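## 4. Sorting, Folding and Hanging Returned Costumes

Use this section when a Clostside costume set comes back from a rental and has to go into storage. It covers the red holiday sets (stock numbers ending in 293 or 411). For the velvet sets, see Section 5.

**Before you start**

- Clear the folding table and wipe the top with a damp cloth. Let it dry.
- Have hangers, a storage bin and white bags within reach.
- Wash your hands. The white trim picks up marks easily.

### 4.1 Sorting

1. Put the whole set on the table. Small pieces go to the left and large pieces to the right.
2. Open out any piece that is bunched up and check inside it for socks, gloves and belts.
3. Pull loose cords and ties free of the fabric. Do not cut them.
4. Fold the small pieces first so that the large ones have room.

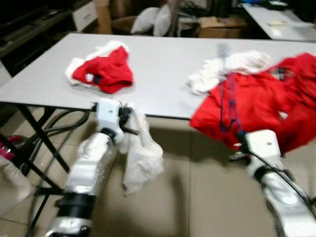

Arruda wrote in to say that doing the large pieces first is quicker when a set has only one small item in it. Either order is fine for those sets. Keep to step 4 for full sets, where small pieces get lost under the big ones.

> **Note:** If a large piece hangs over the side of the table, lift it back on before you sort further. Trim that drags on the floor has to be brushed again.

### 4.2 Folding small pieces

1. Lay the piece face down and smooth the red fabric outward from the middle.
2. Fold it once, side to side, with the trim edges together.
3. Fold again only if the piece is longer than the bin. Do not press on the trim.
4. Fluff the trim with your fingers or a soft brush.

### 4.3 Hanging shirts and jackets

1. Hold the garment up by the shoulders and let it drop open. Shake it gently.
2. Lay it on the table with the collar toward you and straighten the sleeves.
3. Slide the hanger in through the bottom hem, one end at a time. Do not push it through a buttoned collar.
4. Seat both shoulders, then turn the collar down so the lining is hidden.
5. Close the top button.

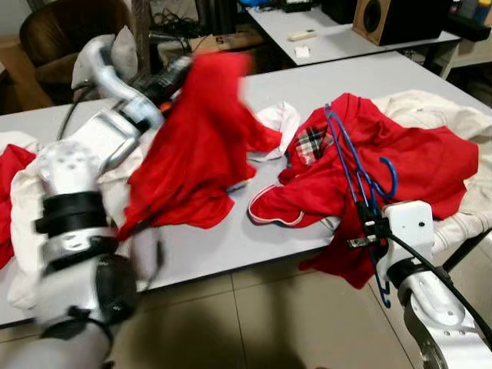
*Fig. 4-2. Red shirt with plaid collar lining, blue plastic hanger.*

> **Caution:** Do not hang a damp garment. Red dye can move into white trim and piping, and it does not wash out.

Use the Flunetti rack for hung pieces. Leave 2 finger widths between hangers.

### 4.4 Bagging

Pieces that are not hung or binned go into a white plastic bag.

1. Place the softest items at the bottom of the bag and anything with a buckle on top.
2. Press the air out with a flat hand. Start at the base.
3. Gather the neck, twist it until it is tight, and tie one knot.
4. Carry the bag by the neck, just below the knot.
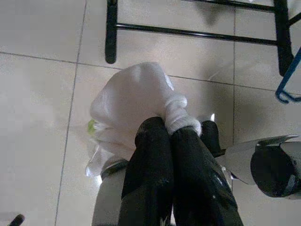 *Fig. 4-3. Bag with the neck twisted and knotted.*

> **Caution:** Keep plastic bags away from small children and pets.

Write the stock number on a Fliltivar tag and loop it over the knot. If the bag splits, put the whole bag inside a new one and move the tag. Record the piece as "bagged" on the return sheet, then go to Section 6 for shelf locations.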